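Trucos para enseñar a la pinza a doblar ropa (y no perder la tarde)

Apuntes rápidos de Hamisi Mbwambo, taller Irkenlow. Los voy ampliando cuando puedo.
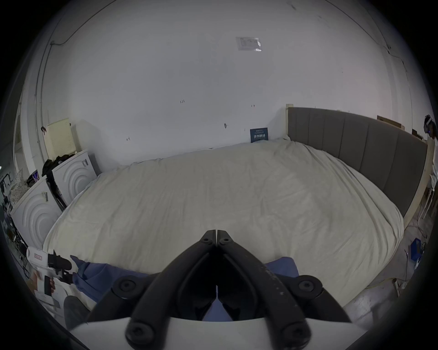
Lo primero, la prenda. Empezad con una sola, lisa, de un color que destaque sobre la colcha. Las camisetas con dibujo, para más adelante.

Antes de grabar:
Dedos limpios. Un paño con un poco de alcohol y listo. Si resbalan, tira de goma fina en las puntas.
Tornillos de los dedos: apretar cada 10 tomas. Se aflojan siempre, sobre todo el izquierdo.
Mangas y pulseras fuera del campo de la cámara.

Durante la toma:
Despacio. Más despacio de lo que pensais. Si vosotros dobláis a velocidad de casa, el brazo luego lo repite a tirones.
Coger la tela por el borde, nunca por el centro — si pellizcas el centro se lleva también la colcha.
Abrir la pinza del todo al soltar y esperar 2 segundos antes de levantarla.
¿Se cae la prenda? Seguid. Recogerla y volver a intentarlo también enseña. Cortad solo si se os enreda el cable.

Con mando a distancia:
Lo mismo, pero la muñeca cansa antes. Codo apoyado. El mando Votero va con retardo si hay muchos aparatos en la wifi, mejor por cable.
No mirar la pantalla y la cama a la vez, elegid una.

Cuántas tomas: con 199 ya dobló algo parecido a un cuadrado, con 500 salía decente. Variad la posición de partida — arrugada, estirada, medio colgando del borde. La colcha tampoco hace falta plancharla, las arrugas vienen bien.

Guardar con nombre claro (prenda, mano, número). En marzo perdí una carpeta entera por llamarla "prueba buena".

Pendiente: calcetines. Shehu dice que con dedos mas estrechos va mejor, ya lo probaré.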